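首页 文档 数据说明 更新记录 下载 联系

# Vellum 桌面收纳数据说明

水果、篮子、网格架的摆放与归位记录。当前版本由 Floor Verbeke 维护，物品清单由 Teun De Smet 整理。
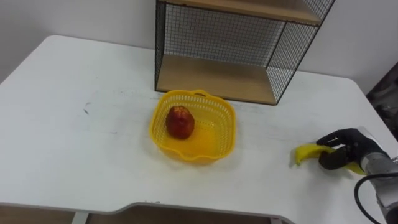
## 概述

Vellum 是一组关于桌面日常收纳的记录，内容是把散放在桌上的东西放进容器，或者放回架子上。每条记录对应一次完整的摆放任务，从任务说明开始，到桌面达到目标布局或者记录员宣布放弃为止。

数据集共有 2,691 条记录，其中 704 条涉及水果和篮子，其余是餐具、文具、小盒子和布类。本说明主要讲水果和篮子这一部分，别的类别只在需要对照时提到。餐具部分另有一份单独的说明，放在 `docs/tableware.md`，由 Josefien Van Leeuwen 负责。

整理这批记录的起因很普通。我们在 Prornuvham 的工作间里需要一套固定的收纳规则，好让不同的人在不同的日子收拾同一张桌子，结果能够互相比较。先有了规则，后来才有了记录，再后来记录多到需要一份说明。

## 目录结构

```
vellum/
 README.md
 docs/
 tableware.md
 stationery.md
 layout_rules.md
 glossary.md
 records/
 fruit_basket/
 tableware/
 stationery/
 small_boxes/
 textiles/
 lists/
 objects.csv
 containers.csv
 tasks.csv
 notes/
 changes.md
 known_issues.md
```

`records/` 下面每个子目录对应一个类别。子目录里的文件按任务编号排序，同一任务的多次重复放在同一个文件夹里。`lists/` 里的三个表是全数据集共用的，改动之前请先看“修改清单”一节。

## 房间与桌面

水果和篮子的任务都在白色桌子上进行。桌面是哑光白，用得久了有灰色的擦痕和污迹，还有一道细细的深色弧线，擦不掉。这些痕迹不算物品，也不写进任务说明。有人问过要不要换一张新桌面，我们决定不换，换了以后前后两批记录就对不上了。

桌子靠墙，墙面是米白色，没有贴东西。桌子前沿有一个浅浅的缺口，记录位置时常用它当参照，在清单里写作“前缺口”。

每次开始前用拧干的湿布擦一遍桌面，再用干布擦一遍。不用喷雾清洁剂，Willy Jacobs 试过两种，都会在表面留下反光的膜。

## 架子

桌子后侧靠墙放着一个黑色网格架，侧面和背面是方格铁丝网，层板是浅色木板。任务说明里只使用两层：

- **上层**：写作 `shelf_upper`。水果任务一般不用。
- **下层**：写作 `shelf_lower`，就是直接落在桌面上的那一层。

在水果和篮子的任务里，下层要么空着，要么是目标位置。没有哪一条任务是从下层开始取水果的。需要从架子上取东西的任务归在 `small_boxes` 里。

网格的侧面会挡手，从右边伸进去的时候尤其明显。所以凡是目标为下层的任务，都要求从正面放入。这一条写在 `layout_rules.md` 的第三段，早期有些记录没有遵守，已经标了 `side_entry`，没有删除。

架子的位置是固定的。如果发现架子挪动了，先把它推回去再继续，同时在备注里写一句。不用写挪动了多远。

## 篮子

水果任务使用的容器在 `containers.csv` 里编号为 `basket_y`。它是一个亮黄色的塑料篮，接近方形，四角是圆的，侧壁有一排排小孔，上沿呈波浪形，后侧边上有一个小提环。

摆放篮子时注意以下几点：

1. 提环朝墙。
2. 篮子放在架子前面，桌面居中。
3. 篮子和架子之间留一掌宽的空隙。
4. 任务进行中不移动篮子，除非任务名称里带有 `move_container`。

篮子很轻，碰到上沿容易滑开。滑开之后任务仍然有效，只要水果最后在里面。篮子翻倒则算中断，见“记录状态”。

我们还有两个备用容器，一个是藤编的浅盘，一个是灰色的塑料盒。浅盘只在一小批任务里用过，圆的水果放进去会自己滚到边上，成功与否很难判断，后来停用了。灰色塑料盒归文具类使用，不要拿来装水果。

## 水果

常用的水果有下面几种，名称以 `objects.csv` 为准。

| 编号 | 名称 | 常见起始位置 | 备注 |
|---|---|---|---|
| apple_r | 红苹果 | 桌面左侧或篮内 | 放置时果蒂一端朝上 |
| banana | 香蕉 | 桌面右侧 | 横放，弯尖朝向篮子 |
| orange | 橙子 | 桌面前部 | 容易滚动，见下文 |
| lemon | 柠檬 | 桌面前部 | 与香蕉不同时使用 |
| pear | 梨 | 桌面左侧 | 只能侧放 |

**苹果。** 放进篮子时尽量靠左，把右边的空间留给长的东西。若任务以“苹果已在篮中”开始，清单里写 `apple_r: in_container`，桌面上就不再放第二个苹果。红苹果的表皮有偏黄的斑点和条纹，这一点写进了物品说明，方便和全红的那种区分。

**香蕉。** 单根使用，不用成串的。起始时横放在篮子右边，弯尖指向篮子，果柄一端朝外。拿的时候握中段，不要捏两头。香蕉放进篮子以后可以斜靠在边上，只要有一半以上的长度在上沿以内，就算放好。这个“一半”的标准讨论了很久，最早要求完全放入，结果篮子的尺寸不够，长一点的香蕉怎么放都会露出一截。

**橙子。** 桌面基本水平，但橙子还是会慢慢滚。放下后等它停住再开始。如果它一直往前缺口的方向滚，就换一个面放。不要在下面垫纸。

**柠檬。** 和香蕉颜色接近，又和篮子颜色接近，三样都在的时候后期核对很费眼睛，所以柠檬和香蕉不排在同一个任务里。

**梨。** 我们的梨底部不平，站不住。

## 任务类型

水果和篮子部分有四类任务：

- `put_in`：把一件水果放进篮子。
- `put_in_add`：篮子里已有一件，再放入一件。
- `take_out`：从篮子里取出一件，放到指定的桌面位置。
- `put_shelf`：把一件水果放到架子下层。

`put_in_add` 是记录最多的一类，也是问题最多的一类。第二件水果放进去时会推动第一件，第一件有时会倒，有时会换到另一侧。我们的处理办法是只看最后的状态：两件都在篮里即为完成，先放的那件朝向如何不作要求。

典型的任务说明如下：

```
task: put_in_add
container: basket_y
already_in: apple_r
to_place: banana
start: table_right
goal: in_container
shelf_lower: empty
note:
```

`note` 可以留空。请不要往里填“正常”或“无”，筛选时会被当成有备注的记录。

## 位置的写法

桌面分成五块：左、右、前、后、中。后面那一块被架子占去大半，实际用来放东西的是前四个方向里剩下的三个，再加上中间。写位置时以坐在桌前、面朝墙的人为准，左就是这个人的左手边。

早期有一段时间 Koen Boersma 和 Teun De Smet 用的左右正好相反，一个以面朝墙为准，一个以背对墙为准。受影响的记录有 17 条，全部改过来了，改动的编号列在 `notes/changes.md` 里。引用旧版本的人请核对一下。

不使用厘米。我们试过用尺子量，量一次要花的时间比摆一次还长，而且水果的形状不规则，从哪个点量起每个人都有自己的看法。

## 记录状态

每条记录有一个 `status` 字段，取值如下：

- `done`：达到目标布局。
- `partial`：水果在目标附近，但不满足标准，例如香蕉搭在篮子上沿，大半在外。
- `dropped`：水果掉到地上。
- `stopped`：篮子翻倒、架子移位，或者记录员主动中止。

`dropped` 之后不捡起来继续，直接开始下一条。摔过的水果当天可以接着用，只要表面没有破。

`partial` 的判断由两个人分别做，不一致时由 Josefien Van Leeuwen 决定。她的决定写在 `partial_review` 字段里，格式比较随意，有的是一个词，有的是一整句话，解析时请当作普通文本处理。

## 水果的更换

真水果会变软、变色，因此记录里同一编号的物品在不同的日子看起来会不一样。每到 Friday 下午换一批，换下来的还能吃就放到茶水间。苹果能撑得久一些，香蕉往往撑不到换的那天，皮上出现大片褐斑就提前换掉。

更换不改变编号。`apple_r` 永远是当时在用的那个红苹果。需要区分批次的，可以看记录里的 `batch` 字段，从 July 开始才有，之前的记录这一项是空的。

水果从 Van den Broek 买，那家店离工作间走路就能到。买的时候挑大小适中的，太大的苹果放进篮子之后旁边就搁不下香蕉了。果皮上的标签贴纸在使用前撕掉，撕不干净的留一点胶没有关系。

## 每天的收尾

收尾的步骤贴在门后，抄在下面：

1. 水果全部从篮子里拿出来，放到窗边的纸箱里。
2. 篮子冲水，倒扣晾干。小孔里容易积果蒂的碎屑，用软刷刷一下。
3. 架子两层用干布擦。
4. 桌面擦两遍。
5. 把当天的任务说明按编号放回文件夹。

篮子没干透就不要放回桌上，会在白色桌面上留一圈水印。

## 修改清单

`objects.csv`、`containers.csv` 和 `tasks.csv` 由 Teun De Smet 统一修改。需要新增物品时，请提供名称、常见起始位置和一句外观描述。外观描述写颜色和形状就够了，不写价格和产地。

旧编号不重复使用。藤编浅盘停用后，`tray_w` 这个编号仍然保留在表里，状态为 `retired`。

清单的导出工具叫 Ollix，是我们自己写的小脚本，只能处理逗号分隔的文件，遇到中文逗号会照原样留下，不会拆列。单次导出上限是 1,000 行，超过的部分要分两次导，第二次记得加 `--skip`：

```
ollix export --category fruit_basket --out fruit.csv
ollix export --all --skip 1000 --out all_part2.csv
```

## 已知问题

- 黄色物品放在黄色篮子里，核对时容易看漏。香蕉靠篮壁的记录建议逐条看过再用。
- 一部分早期记录没有填写 `shelf_lower`，默认按空处理，但没有逐条确认。
- 桌面上的深色弧线有两次被误记成物品，已更正。
- `put_shelf` 的数量偏少，橙子在下层木板上也会滚，重复几次之后大家就不太愿意做了。
- `textiles` 目录里混进了几条擦桌子的记录，内容没有错，分类还没有想好放到哪里。
- 梨的起始朝向没有统一规定，有的朝左，有的朝右。

## 使用建议

如果只关心“放进去”这一个动作，请用 `put_in` 和 `put_in_add`，并把 `status` 限定为 `done` 和 `partial`。如果要比较篮子里有无其他水果的影响，应当按 `already_in` 分组，同时检查 `batch`，避免把新鲜水果和放了好几天的水果混在一起。

不建议用这批记录推断一般家庭的收纳习惯。桌子只有一张，篮子只有一个，水果的摆法是照着规则来的，和人在厨房里随手一放差得很远。

数据按任务划分，同一任务的重复记录应当放在同一组里。随机打散会让几乎相同的布局同时出现在两边。

## 更新记录

**当前版本**
- 补写了香蕉“一半以上”的标准。
- 左右写反的记录全部更正。
- 增加 `partial_review` 字段。

**上一版本**
- 停用藤编浅盘。
- 柠檬与香蕉不再同时出现。
- `layout_rules.md` 增加从正面放入下层的要求。

**更早的版本**
- 首次整理水果和篮子部分，当时还没有架子相关的任务。

## 联系

物品和容器清单的问题请找 Teun De Smet，状态判断的问题请找 Josefien Van Leeuwen，其余问题请找 Floor Verbeke。提问时附上记录编号，一次最好只问一个类别。布类的问题暂时由 Koen Boersma 代为回复，可能要等几天。

上一页 下一页 返回顶部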